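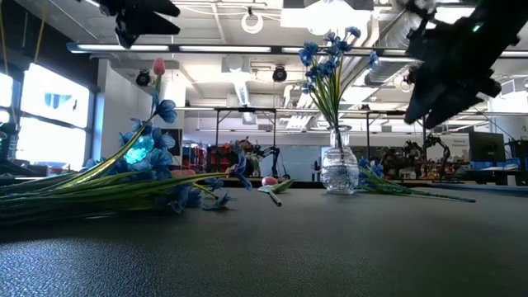

Wie bekommt man Kalkränder aus einer Glasvase mit engem Hals, wenn keine Bürste hineinpasst?
Zitronensäure kalt ansetzen, einen Esslöffel auf einen halben Liter Wasser, bis über den Rand der Ablagerung füllen und über Nacht stehen lassen. Danach zweimal klar spülen.

strebel_a
Kalt ist der entscheidende Punkt. Heiß angesetzt fällt Calciumcitrat aus, das sitzt dann fester als der Kalk vorher. Bei 16 Grad dH habe ich das einmal gemacht und nie wieder.

Roksolana T.
Essigessenz geht genauso und auch warm. Verstehe nicht, warum hier immer Zitronensäure empfohlen wird.

hirose_t
Geruch. Und bei Vasen mit Metallring am Fuß greift Essig das Messing an. Bei reinem Glas ist es egal.

Hordiienko
Beides löst nur Kalk. Den grünlichen Film von Stielresten entfernt keine Säure. Dafür eine Gebissreinigertablette in Wasser von 40 Grad, einwirken lassen, ausgießen.

Roksolana T.
Oder roher Reis mit etwas Spülmittel und schwenken. Kostet nichts.

strebel_a
Reis bei glattem Glas ja. Bei Reliefglas mit Rillen auf der Innenseite bleibt in den Vertiefungen alles stehen. Von Sand rate ich ab, der zerkratzt die Oberfläche.

bkarpenko
Edelstahlkugeln, 12 Euro die Dose. Laufen auch in die Rillen, wenn man die Vase schräg hält. Hinterher durchs Sieb und trocknen.

hirose_t
Kugeln nur bei dickwandigem Glas. Mir ist damit ein Boden gesprungen.

bkarpenko
Dann war vorher schon ein Riss drin. Bei mir nach sieben Vasen kein Schaden.

Hordiienko
Wenn es nach der Säure trüb bleibt, ist es Glaskorrosion aus der Spülmaschine. Die geht nicht mehr weg.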